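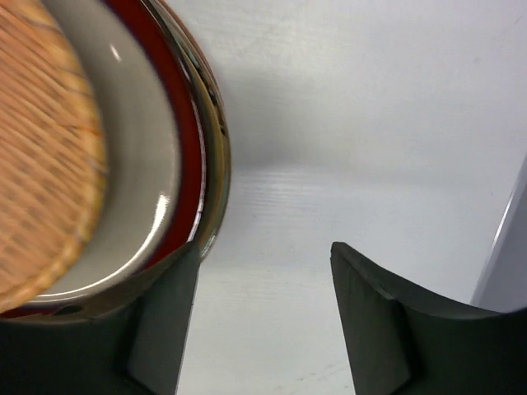 Célula Clundent

La célula Clundent es un puesto robotizado de manipulación de vajilla instalado en Cáceres por la empresa Fluruner. Consta de un brazo con pinza de dos dedos, una cámara de muñeca y el programa de control Govbridge. Entró en servicio en julio y suele citarse como ejemplo de automatización de bajo mantenimiento, calificación que procede del propio fabricante y que los partes de taller no respaldan.

Puesta a punto

El manual prevé una calibración de cámara y pinza cada 20 turnos. En la práctica se repite tras cada cambio de dedos y siempre que varía la iluminación. Los esmaltes brillantes devuelven reflejos que el programa puede tomar por bordes, y en las pilas de platos encajados la separación entre un canto y el siguiente es difícil de medir. Fluruner sostiene que la versión 2 de Govbridge corrigió el problema, pero no ha publicado las pruebas.

Mantenimiento

Las tareas ordinarias son la limpieza de la lente, el reapriete de los dedos y la revisión del cable de muñeca. El registro cerrado el lunes, 25 de noviembre de 2024 recoge 19 paradas, 11 de ellas por pérdida de calibración. La técnica Marit Halvorsen atribuye la mayoría al desgaste de los dedos; el fabricante, al uso de piezas no previstas, como bandejas trenzadas. Ninguna de las dos explicaciones se ha comprobado de forma independiente.

Véase también: Pinza robótica; Calibración mano-ojo.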